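Film & DVD > Box sets > World cinema

Hurnetti War Films Box, 4 discs

Back in stock. Second pressing, same contents as the first, better box. The first one split down the spine if you looked at it funny and we had a lot of them back, so Hurnetti have gone to a thicker card and a proper slipcase. Cat. no. 3341.

Four films, one per disc, all subtitled, all uncut as far as we know. Nothing dubbed. If you want dubbed you'll need the old Losteo tapes and good luck finding those.

What's in it:

Disc 1. The Ferry at Judadum. The one everybody buys it for. A company of conscripts is told to hold a river crossing and the orders to leave never come. Two hours twenty. First forty minutes are almost all waiting about, card games, someone's boots going missing, and then it goes off and doesn't let up. Print is very good, bit of wobble at the reel changes. The sound on the old tape was like listening through a sock and it has been properly sorted here, you can hear what the men at the back of the boat are saying now. Which matters, as half the plot is in it.

Disc 2. Salt Ration. Black and white, shorter, much quieter film. An army cook walks home across the hills with a mule. Slow. I like it more every time but have had customers ring up to complain that nothing happens, so be warned. Contains one scene with the mule that people with animals may want to skip.

Disc 3. Brothers of the Ninth. Big weepie. Two brothers-in-law on opposite sides, one letter, you can guess. Battle scenes are huge, 700 extras according to the booklet, and you do feel it in the wide shots. The music is too much. Turn it down a notch for the last reel, you'll cry anyway.

Disc 4. The Quartermaster. Hardly a war film really, more of a comedy about stores and paperwork set in a depot miles from any fighting. Very dry. Subtitles go past quick in the canteen scene and I had to wind it back twice.

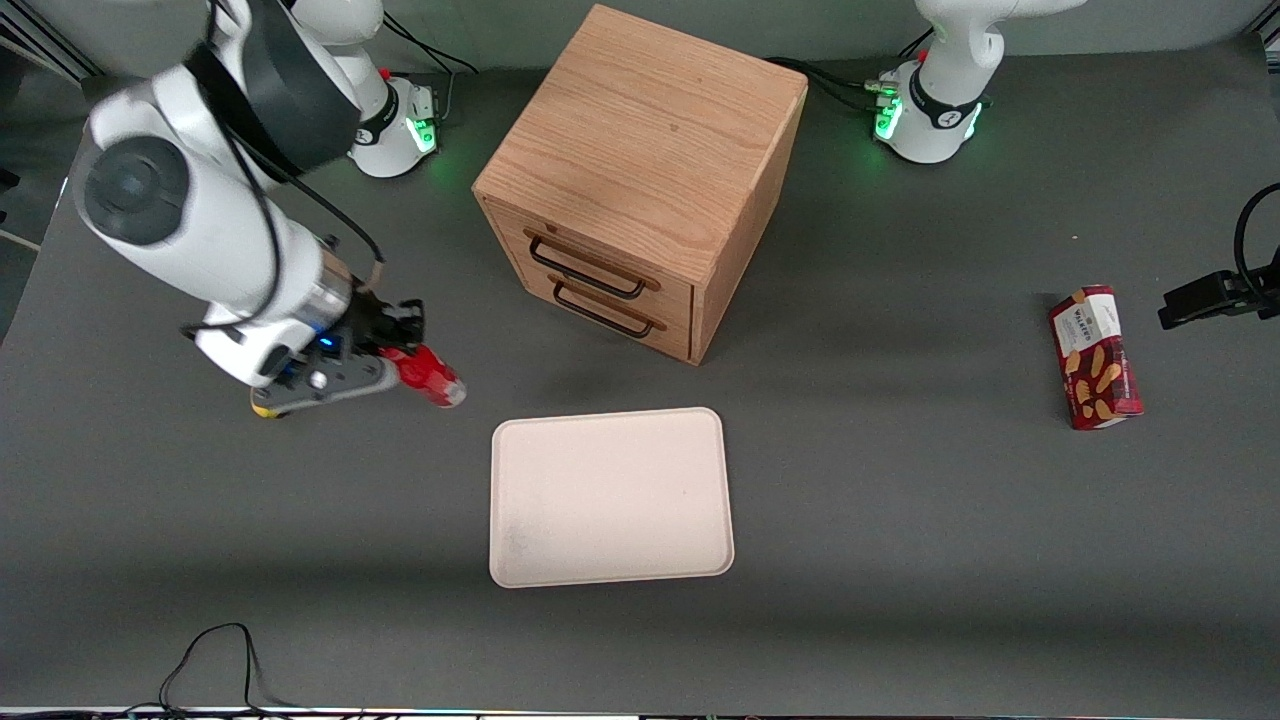
Picture and sound. All four are widescreen except Salt Ration, which is the old square shape and should be, please don't send it back. Mono on discs 2 and 4, stereo on 1 and 3. No surround on any of them whatever it says on the sticker. The sticker is left over from the first pressing and Hurnetti say they'll change it next time round.

Subtitles are English only. White with a black edge, easy enough to read, though they do get lost in the snow in disc 3. New translation on disc 1 by Soledad Figueroa, who also did the booklet essay, and it's a big improvment. The old subs had the sergeant talking like a bank manager. He swears now. He swears a lot, so the certificate has gone up.

Extras. Not loads.

Disc 1 has the trailer and a half hour interview with the director, Nanayakkara, sat in his garden. Good on how they did the river. Rather grumpy about the producers. He gets onto the ending at the start so watch the film first!
Disc 2, nothing, not even a trailer.
Disc 3 has three cut scenes, no sound on one of them. Also some stills.
Disc 4, trailer and a commentary by the editor, which is subtitled, so you can't have the film's own subtitles on at the same time. Daft but there it is.

Booklet is 32 pages, stapled. Essay, cast lists, a map for Judadum which you'll want because the geography isn't at all clear from the film, who is on which bank and so on. A few typos (we can talk). Page order was wrong in the first pressing, fixed here.

Which one to start with? Asked this a lot. If you've not seen many war films with subtitles go for disc 3 first, it's the easiest way in and it moves. Then the ferry. Leave Salt Ration for a wet Sunday. The Quartermaster you can put on whenever, my dad watched it without knowing it was part of anything and laughed all the way through.

If you've already got the first pressing there is no need to buy again unless your box has gone or the page order drives you mad. Discs are identical, we put both in and checked. Hurnetti won't sell the slipcase on its own, we did ask. Several times.

Not suitable for kids. Discs 1 and 3 are rough in places, field hospital stuff in both. Disc 2 has the mule. Disc 4 is fine apart from language.

Players. Region 2. Plays fine on our shop machine and on the cheap one upstairs. Disc 3 has a layer change about halfway where the picture freezes for a second, that's normal and not a fault. If it freezes for longer than that or goes into blocks, it's a fault, send it back and we'll swap it. We had a bad batch of disc 3 in March, all of those should be gone now but shout if yours plays up.

Singles. Judadum and The Quartermaster can be had on their own, same discs in ordinary cases, no booklet. The other two are box only. Losteo still have the tape rights to Brothers of the Ninth and that's why there's no single of it, don't ask me to explain it further.

Delivery. Box goes out in a stiff mailer, next working day if we get the order before noon. It's heavier than it looks so overseas postage is a bit steep, email first and we'll weigh it up for you. Can be collected from the shop, ask at the till as we don't keep the full ones on the shelf, only the empty sleeve.

Returns. Unopened, any reason, usual terms. Opened, only if faulty. Finding it slow is not a fault.

Customers also looked at the Hurnetti Silent Comedies box (out of stock, more on the way, no date) and the Nanayakkara double bill, which has his first film and the one with the lighthouse. No war in either. The lighthouse one is lovely though and I'd have that before anything else on this page, if I'm allowed to say so.

Page last changed 2000-07-10. Price as per the list, box price hasnt gone up from the first pressing.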